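Accueil | Qui sommes-nous | Nos essais | Le journal de l'atelier | Nous écrire

Qui sommes-nous

Par Ivana Ocampo, mis à jour en décembre

On nous pose la question à peu près chaque fois que nous disons ce que nous faisons dans la vie, chez le coiffeur comme aux repas de famille : alors, c'est pour quand, le robot qui range la cuisine ? Chez Stanetti, nous avons fini par en faire notre métier, et nous sommes bien contents de vous recevoir sur cette page pour vous raconter un peu où nous en sommes, avec les bonnes journées et les moins bonnes.

Nous sommes huit. L'atelier occupe un ancien magasin de tissus, rue des Lices, et il en a gardé de grandes vitres que nous aimons beaucoup — même si le soleil de fin d'après-midi nous oblige parfois à refaire tous les réglages des caméras. Shabani Laizer et Kanini Ndung'u ont ouvert la maison il y a trois ans, avec l'envie d'essayer pour de bon les machines dont on leur vantait les mérites dans les salons professionnels. Vega Aranda les a rejoints pour la mécanique, puis moi pour les essais et pour tout ce qui s'écrit ici.

Ce que nous faisons

Des fabricants, des résidences pour personnes âgées et de petits ateliers de conditionnement nous confient une tâche, et nous regardons si une machine sait la faire. Prendre une assiette et la poser plus loin, saisir un paquet emballé de plastique, attraper une boîte cylindrique qui a roulé de travers, emboîter deux petites pièces : des gestes que vous faites en pensant à autre chose (et c'est très bien ainsi !). Chaque tâche est répétée 500 fois avant que nous rendions un avis, et le rapport compte aussi les essais ratés, avec la raison de l'échec quand nous l'avons comprise.

Notre banc principal s'appelle Skulham. Ce sont deux bras montés face à une table, et nous changeons les objets selon la demande du client. Le deuxième, Lyimo, est plus petit et sert surtout aux pièces d'atelier.

Alors, ça marche ?

Oui, pour certaines choses. Déplacer un objet rigide, bien visible et posé droit, cela va plutôt bien maintenant, et nous avons des clients qui s'en servent tous les jours. Le plastique transparent reste pénible, le film froissé aussi, avec ses reflets qui changent dès qu'on y touche. Pour le linge, nous préférons vous dire tout de suite que le pliage d'une housse de couette n'est pas près de quitter vos bras. L'an passé, l'étude Hudarer nous a occupés tout un printemps : il s'agissait de débarrasser un plateau de petit déjeuner. Sur 500 essais, 360 se sont terminés sans intervention de notre part. Kanini trouvait cela magnifique, Vega pensait surtout aux tasses.

Nous croyons malgré tout que cela viendra, tâche par tâche, sans grand soir. En attendant, si vous avez chez vous ou dans votre atelier une corvée que vous aimeriez nous soumettre, écrivez-nous — nous lisons tout et nous répondons à tout le monde, parfois un peu tard. L'atelier se visite le jeudi, à partir de 14 heures, et il y a du café.
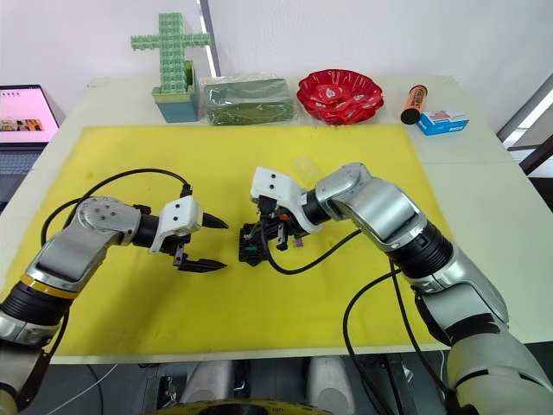 Commentaires

Peninah Muriithi : Merci pour la visite de jeudi, mes élèves ne parlent plus que des pinces ! Ils demandent si vous ferez un jour la vaisselle à la main.

Gilet_bleu : Et le repassage ? Je suis volontaire pour fournir les chemises.

Ivana (Stanetti) : Bonjour à tous les deux, la vaisselle est à l'étude pour les assiettes seulement. Pour les chemises, gardez-les encore un peu.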